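What the rules did to our pen task
Project report, Tierney robotics lab course

My half of the project was the rulebook. Before our arm gets to try a pen, people have to show it how, and the Rillgate data set wants every demo done the same way. I wrote seven rules and figured I was finished – nope!

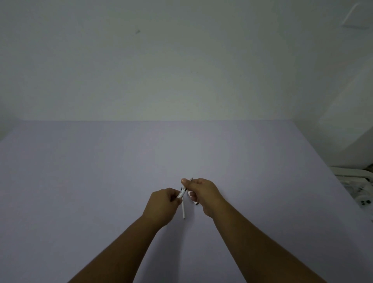 Rule 1 was a bare table before each take, and it was easy to check. Rule 2 (both hands in view the whole time) cost us almost 200 clips, mostly mine.

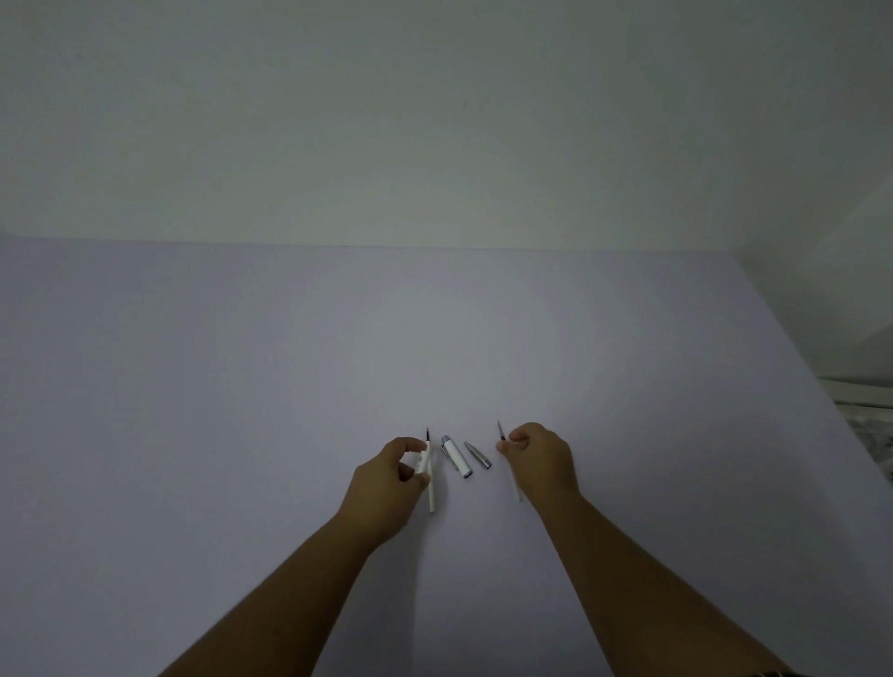 Rule 4 gave us the biggest fight. My first draft said "put parts down neatly," and everybody read that differently. Now it says loose parts stay between the hands, like the cap and the little silver piece lying side by side there, and never behind a wrist.

We checked 400 clips by hand in August, and I'd do that sooner next time.

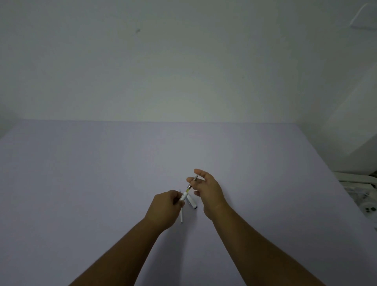 Fig. 3. Pen in pieces, cap on the table.

Still open: rule 6, on when a take officially ends. I want hands off the pen, my partner wants hands off the table.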